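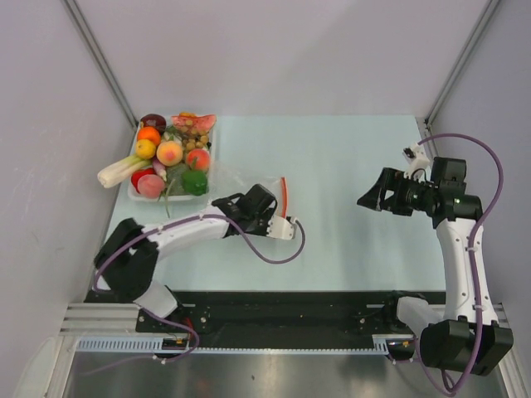
Light blue tabletop with a white tray of artificial produce.

Clarkent Shared Rooms Project
Progress report to the Nigam Fund
Period ending 31/12/2024
Prepared by Inese Vasiliauskas, project lead

1. Where the work stands

The grant covers the redecoration and furnishing of the shared rooms at Clarkent, a residential building for older tenants. Eight rooms are in the program. At the close of this period the two ground-floor lounges and the library are finished and in use. The dining room is painted but still has its old chairs. Work on the four upstairs sitting rooms has not started, as planned.

2. Color and paint

The tenants' meetings in the fall settled the color question sooner than we had allowed for. The first scheme used one warm gray throughout the building. Tenants with poor eyesight told us they could not tell where the walls stopped and the doors began, and several disliked the gray in any case. Oona Laaksonen redrew the scheme with a different wall color on each floor and door frames in a darker shade of the same color. The ground floor is now a soft yellow with ochre frames. Upstairs will be green.

We changed from an eggshell finish to a flat washable paint in the lounges after glare from the south windows showed up every roller mark. The dining room has the eggshell, which wipes down better near the serving hatch. It needed a third coat behind the radiators.

3. Furniture

Sixteen armchairs were ordered from Vavlow for the lounges and all have been delivered. The seats are higher and firmer than the old ones and the arms come far enough forward to push up from. Two arrived with the wrong fabric, a loose weave that would snag on walking frames. Vavlow has agreed to recover them at its own cost and collection is set for February. They stay in use in the library until then.

The dining chairs are late. Clolau, who are making them, had trouble getting beech in the right thickness and asked to switch to ash. Edem Asamoah visited the workshop, sat in the sample, and approved it. The ash is a little paler than the tabletops, and we think it looks fine beside them.

The old sideboard in the library was to be replaced. Tenants asked to keep it, so it was stripped, waxed and fitted with new runners. The money set aside for a new one went toward lined curtains.

4. Lighting

The ceiling fixtures in the lounges are now on dimmers, with floor lamps beside the reading chairs. The first lamps had foot switches, which were hard to reach from a seated position, and were exchanged for ones with a switch on the stem. The corridor outside the library is still too dark in the late afternoon — the wall lights there are on a separate circuit and were not part of the original quote.

5. Budget

Spending is within the grant. Savings on carpet (the library floorboards were sound and only needed sanding) came to $3,000. We ask the Fund's permission to move this amount to the corridor lighting described above. No other changes are requested.

6. Next period

Painting upstairs starts once the ground-floor chairs are in, so that only one floor is disrupted at a time. Rūta Adomaitis will run the upstairs tenants' meeting and bring fabric samples large enough to drape over a chair. The small swatches were no help to anyone last time.

Heino Vaher has taken over the invoices and is the contact for payment questions. Copies of the paint schedule and the revised furniture list are attached — the list dated after the Clolau visit replaces the earlier one.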